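Gikard 2 standalone – tracking loss after 12 firmware

Flilico
Headset is a Gikard 2, standalone, firmware 12. Inside-out tracking drops out every few minutes when seated at the desk. Controllers drift to the left, then snap back. No such behaviour on the previous build. Guardian boundary has been redrawn twice. Anyone else?

greltville_mod
Check the tracking frequency setting. The update resets it to auto. In Australia it should be forced to 50 Hz to match mains lighting, otherwise you get flicker in the camera exposures.

Flilico
Already at 50. No change.

idrisa.odera
Lighting frequency is a red herring here. The tracker needs distinct corner features. Repetitive fine texture gives it plenty of points but they all match each other, so the pose solver picks the wrong one. What is your desk surface?

Flilico
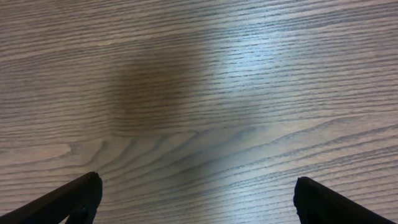
Desk surface, overhead light on.

idrisa.odera
Long parallel grain, mostly running the one way. I'd put a plain mat down with a few high-contrast stickers at the corners and retest.

Kirui
Disagree. I have logged 177 hours on a similar timber desk with no dropouts. The cameras see the walls and ceiling as well, and the desk is a small share of that. If it started with the update, it's the update. Roll back.

greltville_mod
Rolling back wipes the device. Try the mat first, it costs nothing.

Kirui
Fair enough, but log it either way. Mine holds 3,000 map points with the desk in view. If yours is well under that, lodge a ticket.

Flilico
Will test the mat tonight and post the log – colour of the stickers shouldn't matter, I assume?

idrisa.odera
No. The cameras are monochrome.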